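Plasby Community Help
Weddings and Events > Photography

Delivery of wedding photographs delayed beyond the contract date

Posted by Petchrat on February 28, 2024

I should be grateful for guidance from members with experience of photography contracts. My spouse and I were married in September and engaged a studio trading as Ciltex for full-day coverage. The contract states that the edited gallery will be supplied "within a reasonable period, normally 8 weeks". We have so far received 71 photographs, described as a preview. 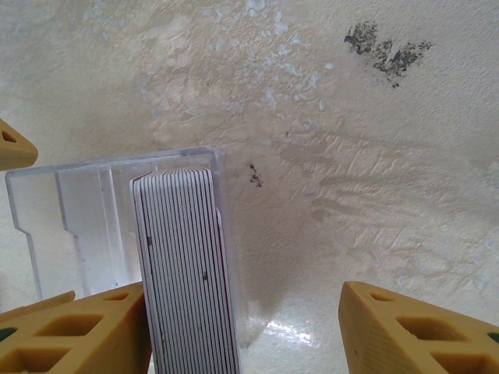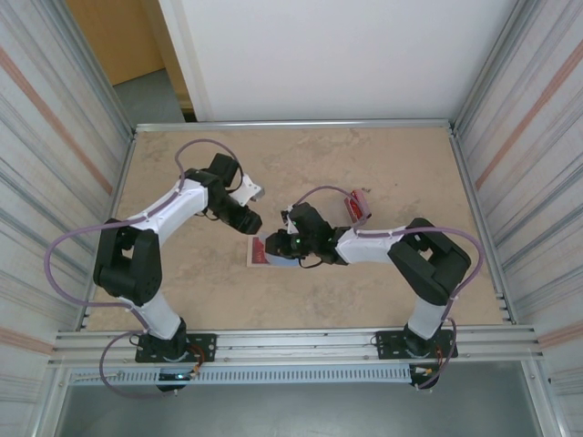

The balance of £859 was paid before the ceremony, as the contract required. I have written to the studio twice. The first reply referred to a busy season, and the second stated that editing was "in hand" without giving a date. The preview photographs are of a good standard and we have no complaint about conduct on the day itself.

I wish to know the following. Does the word "normally" remove any obligation to deliver by a particular time? Would it be proper to request the unedited files in place of the finished gallery? The album is a separate item in the contract and has not been started, as we cannot choose the pages until we have seen the full set. We would prefer to keep a civil relationship with the studio if that is possible. The wedding took place in England and the studio is also based there.

Reply from Dondex

The position will depend on the full wording of the contract, and members should treat what follows as general information only.

The word "normally" gives the studio some room, but it does not give unlimited time. Where services are supplied to a consumer and no firm date has been agreed, the work is to be carried out within a reasonable time. The studio's own figure is useful evidence of what it considered reasonable when the contract was signed. A wait from September until now is considerably longer, and the studio ought to be able to explain it.

I would suggest a third letter, sent by email and by post, which should:

- give the date of the wedding and the date of the contract
- quote the delivery clause in full
- record what has been received and what remains outstanding
- name a date by which the full gallery is to be supplied (14 days is commonly used)
- state that you will consider a claim for a price reduction if that date is missed

The tone should be plain and courteous. It is advisable to avoid any mention of public reviews in the same letter, as this may be read as a threat and seldom speeds matters up. Keep copies of all correspondence, including the two earlier replies.

With regard to unedited files, most contracts in this field exclude them expressly. Please look for a clause headed "Copyright", "Deliverables" or something similar. If the contract is silent, you may ask, but the studio is not bound to agree. Many photographers regard unfinished work as harmful to their name and will refuse on that ground alone. You may have more success in asking for written confirmation that all files from the day are held safely and in more than one place. I would make that request at once and separately from the letter above — it is a simple matter to answer, and a studio that declines to answer it has given you cause for concern.

The album should be treated as its own item. If the price of £859 includes it, ask the studio to state in writing what part of the sum relates to the album. This will be of use should you later decide to have it made elsewhere.

Finally, check whether the studio belongs to a trade association. Several offer a complaints procedure at no cost to the customer, and some will write to the member on your behalf.

Reply from Ledger and Lace

We had the same with ours. Waited months, then the whole lot arrived in one go with no word of apology. Telephone them. Emails are easily left unread, and a call usually produces a date. I would not trouble with solicitors for that amount.

Reply from Petchrat

I thank both members for their replies. I have now located the clause, and unedited files are indeed excluded. The contract also provides that the studio will keep all files for 2 years from the date of the event, which offers some comfort. I have asked for confirmation of storage today and will send the longer letter once I have obtained proof of the date on which the balance was cleared.

The studio's website does carry the badge of an association, although I could not find its name in the public list of members. I shall write to the association to enquire.

Reply from Dondex

That is a sensible course. If the membership has lapsed, the association may still be willing to confirm the dates on which it was held. Please ensure that the enquiry mentions the date on which you signed, as membership at that time may be relevant.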